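About Niteo

Niteo tests whether general-purpose robot arms can do ordinary chores at home and on the shop floor. We started in Bridgate as a two-bench contract lab and still work from the same building. Our clients are manufacturers, care operators and insurers who want a measured answer before they spend money.

What we measure

A chore enters our catalog when a client can state what counts as done. The catalog now holds 148 chores, from folding a hand towel to restocking a parts bin. Each is scored on completion, time and the number of human interventions. A run with an intervention is logged as a failure, even if the arm finishes the job afterward.

Last year we logged 2,870 scored runs. Results vary more by object than by robot. Rigid items of known size are handled well by most current systems. Thin, flexible or transparent items are not. Paper is a useful case - it bends under grip, sticks to its neighbors and gives a depth sensor very little to work with.

The paper task in our catalog uses small pale green squares, supplied as a stack in a clear plastic tray beside a cork board. A two-fingered gripper has to hold one square and carry it over the board. Other household items, such as a sponge, a water bottle and a bag of fruit, stay at the back of the table.

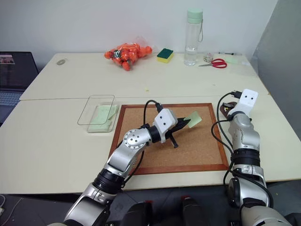

Can machines do chores yet?

Some of them, on a prepared table. Our reporting threshold is five consecutive sessions without an intervention, and most of the catalog has not met it. Shop-floor chores pass more often than household ones, mainly on account of fixed lighting and repeated parts. We do not publish a single overall score.

Methods and software

Runs are recorded and scored in Clerance, our in-house logging tool. Two reviewers score every run separately, and disagreements go to the test lead, Zorica Georgiou. Clients receive the full run log, including failures. The catalog is revised each March.

Working with us

A standard evaluation covers one system and up to 1,000 runs. Hardware can be shipped to Bridgate or tested on the client's own site. Inquiries should name the chore, the objects involved and the robot to be tested.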